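Soft goods and work table check, Otero room, May round
My comments typed in after each line, as usual

1. Seams and appliqués on the plush pieces: OK
I tug every patch, and I go slow on the Corkora ones (item 2374) because the stitching has let go on me before!
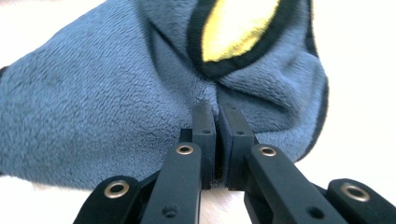
Loose trim is what I'm hunting for on these. Anything a finger can get under goes in the mending bin, no debates. The yellow oval with the thick black border is the kind of patch I mean, and where the blue fleece puckers beside it I run my thumb along the edge twice (old habit). Passed.

2. Fleece, folds and underside: OK, with a note
Please shake things out before they go back on the shelf. I found a staple in a fold last round and I'm still a bit cross about it.

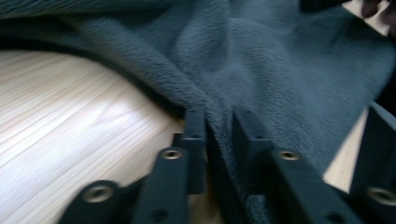

So now I check both sides, then the corners, then the label. Lenenico says 280 grams on theirs, and the scale agreed with me for once.

3. Table top and what's on it: OK
No splinters, no sticky spots. Pouches get opened and felt inside, baskets get a squeeze at the handle. I'd love it if we kept liquids off here completely.

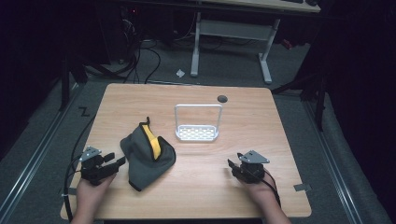

Item 3. Gray pouch with yellow lining, white wire basket.

4. Floor and cables: needs a fix
Cables by the table should run where feet don't. Tape ends pressed down, please! Form 128 is in with Huenchumán for new cable covers.

5. Loose fabric on wood: OK
Does it slide when you lean on it? A little, so add 2 grip pads.

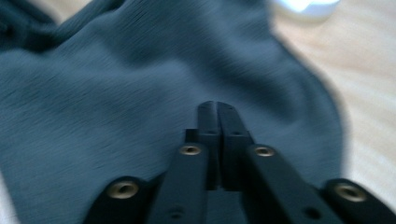
Item 5. Teal-gray fabric on the pale wood, crumpled.

Next round in the morning, before 9.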